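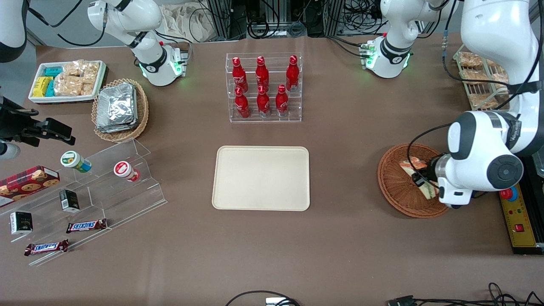

## Research Assistant, Nearby Galaxy Photometry (fixed term, 12 months)

Korkance Observatory is hiring one research assistant for the Pravik survey, a deep imaging program covering dwarf galaxies outside the Local Group. The post is based at the Jiltmont office, with observing runs at the dome on the ridge above the town.

### Background

Pravik has a working catalog of 642 candidate dwarfs, selected by eye and by a matched filter from stacked g and r frames. Most have no measured distance. A number of them will be background spirals of low surface brightness, and a smaller number will be patches of galactic cirrus. The present task is to sort these out before the catalog is frozen in December.

### Duties

- Reduce new frames with the existing pipeline (Python, with some older C code) and log every failed calibration.
- Fit surface brightness profiles to the candidates and record the residuals. Sérsic fits are the default; objects with a visible nucleus get a second component.
- Estimate distances from surface brightness fluctuations where the signal allows it.
- Run artificial galaxy tests to measure completeness as a function of size and magnitude.
- Take a share of the observing nights. A run starts with flats before sunset and ends at about sunrise.
- Keep the Procházka archive in order. It holds 700 scanned photographic plates, of which 75 still lack a usable coordinate solution.

### Requirements

- A bachelor's degree in physics, astronomy or a related field. A master's degree is welcome but carries no extra weight in the scoring.
- Working knowledge of Python and of at least one source extraction tool.
- Familiarity with FITS headers and world coordinate systems, including the ways they go wrong.
- Written English good enough for survey notes and a data release paper.
- Ability to work nights at altitude. The dome is unheated.

Experience with flat-fielding of large mosaics or with scattered light removal is useful – please describe it in the cover letter if you have it. Prior work on dwarf galaxies is not required.

### Terms

The post is full time. Extension depends on the next funding round and should not be assumed. Observing nights are compensated with time off in the same month. A shared apartment in Jiltmont is available at cost for the first three months.

### How to apply

Send a single PDF to the Korkance personnel office containing:

1. A cover letter, one page.
2. A CV with a list of any publications or public code.
3. A plot you made yourself from real data, with a short note on the sources of error.
4. Contact details for two referees. Letters are requested only for shortlisted candidates.

Put "Pravik RA" in the subject line. Interviews are held by video and include a short exercise on a reduced frame, which is sent out an hour beforehand.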